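Ticket 600: Hand tracker swaps left and right over the cart
Project: Omis perception tools
Opened by: Arnulfo Yupanqui
Picked up by: Setsuko Uchida
Status: Fix in testing

Arnulfo wrote:

Hi Setsuko, and thank you again for all your patience with my last ticket! I've got another odd one for you, I'm afraid. I'm running the hand labeller over the supermarket recordings from Stiltthorpe, and it behaves beautifully until the shopper reaches over the cart. Then the left and right labels trade places for a few frames and trade back again. The planner downstream (we're on the Fotard branch) reads that as the bag being passed from one hand to the other, so it writes a handover step into the task plan where there shouldn't be one.

I've been through 94 clips and it happens in 7 of them. Restarting the labeller makes no difference, and neither does clearing the cache, which I know is the first thing you'll ask. The clearest case is the one with the blue chip bag, so I've put a still from it below.

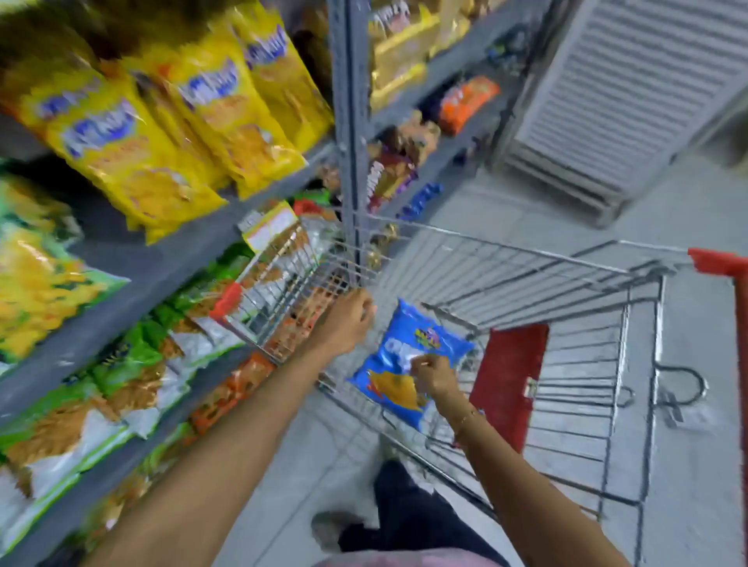
Snack aisle, chips going into the cart. Left hand on the front rail, right hand on the bag.

Setsuko replied on 08/12/2020:

Hi Arnulfo, no trouble at all, and what a helpful still. I've had a good long look at it with my tea. The bag and the right hand are fairly sharp, but the packages on the left-hand shelves are badly smeared by the motion, and I think that's where the labeller is getting into difficulty. When the background blurs like that the optical flow step gives us very muddled vectors, and the tracker leans on flow far more than it should. Both forearms are bare as well, so colour isn't much help in telling them apart.

I did wonder about the bracelet on the right wrist. It would make a lovely cue for this one clip, but I'd hate to build anything on it and have the next shopper turn up without one.

Could you try two things for me, please?

First, in the tracker settings, turn on "anchor to forearm entry". It looks at which side of the view each arm comes in from, and in your still they come in from opposite lower corners, so it ought to have plenty to go on. Second, raise the swap delay to 2 frames, and then rerun only the bad clips.

Arnulfo wrote:

Done, and I'm a good deal happier! Six of the clips are clean now, the blue bag one included, and the planner has gone back to a plain grasp, move, release. The one holdout has the shopper crossing one arm right over the other to reach a low shelf, so I suppose the entry side is only half the story there. I've left the log and the clip in the Echeverri folder for you.

Setsuko replied:

Oh good, I'm so pleased. Crossed arms are an old weak spot from the July build, so I'll open a separate ticket for that clip and link it here. Please keep the new settings on for the rest of the Stiltthorpe set, and give me a shout if you see a handover step that looks wrong. I'll leave this one open until the full rerun is through.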